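2024-12-07

Second day with the hand grippers. Hayley Cropper from Prorkik sent me the list: 50 takes, all of them sorting small accessories between the tray and the red tablecloth.

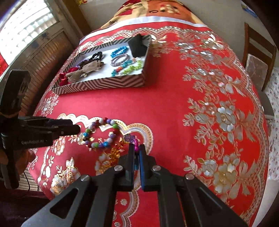 I hold one gripper in each hand and I must go slowly, because the robot will learn also my bad habits. Beads are the worst - they slide. My wrists are tired after 12 takes.

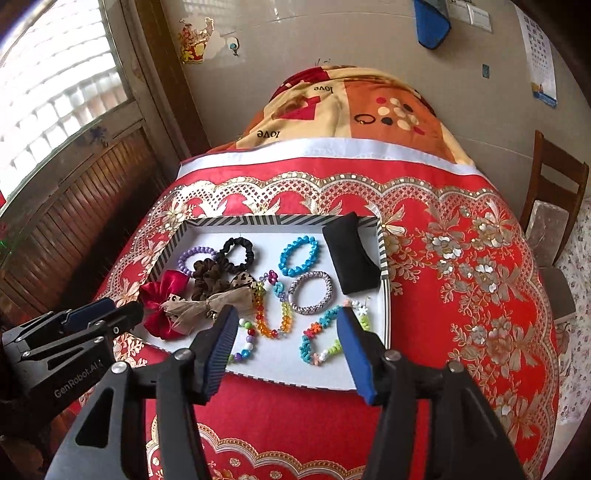 In July I did the towels for Dimetari and it was easier. Cloth forgives you. 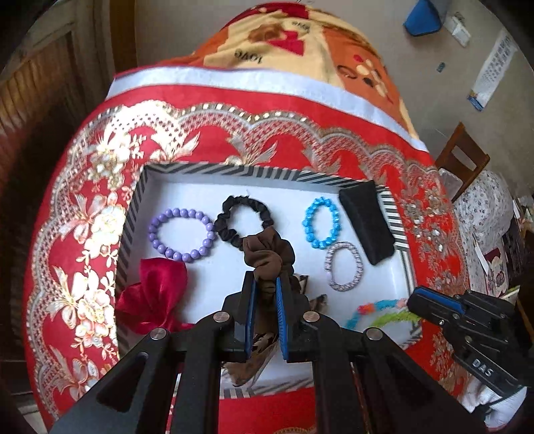
Hayley wrote that a scrunchie should be closed on gently, and that I should wait a moment before lifting. I will try to remember. They want 300 takes before the end of the month, so tomorrow I start earlier.

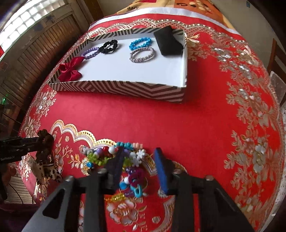
The tray, and the heap beside it.

Must buy hand cream.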